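# Where the spatula goes while you cook

A wet spatula laid on the counter leaves a ring of sauce, and one left in the pan gets a hot handle. Stand it up in something close to the stove. A deep bowl with handles works for the few minutes between stirs, and a mesh cup works for longer, as air gets in from the sides.

Whatever you use should be heavier than the tool. Long handles tip light cups, so test yours empty with the longest spatula you own. Keep it on a flat part of the counter.
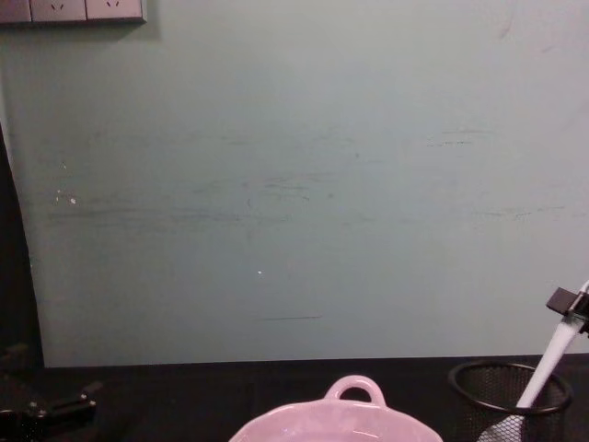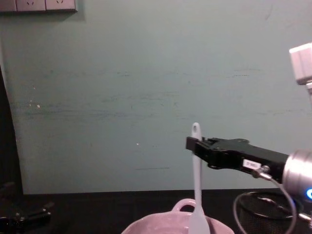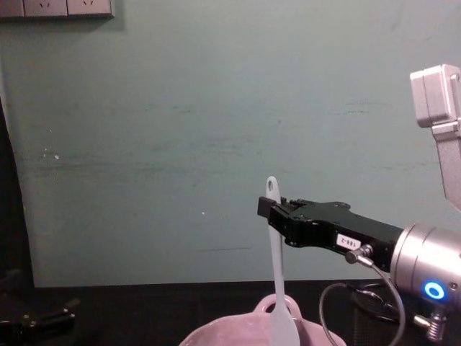
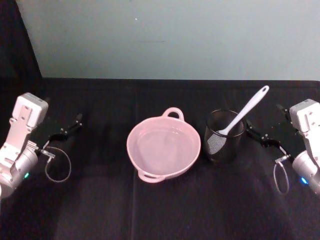
If your tools have a hole in the handle, a hook is the other choice. Hiyori Okabe keeps hers on a rail 11 inches above the counter and only uses a cup when guests are over and the sink is full.

Marks on a painted wall behind the work area come off with a damp cloth and a drop of dish soap. Wipe, don't scrub, and stay well clear of outlets. Use a dry cloth near those. Chipped spots won't wash out and need filler and a dab of paint. Let filler dry overnight before painting.

Wash the holder as often as the tools. Crumbs and grease gather at the bottom. I do ours on Monday with the dish rack and the sink strainer.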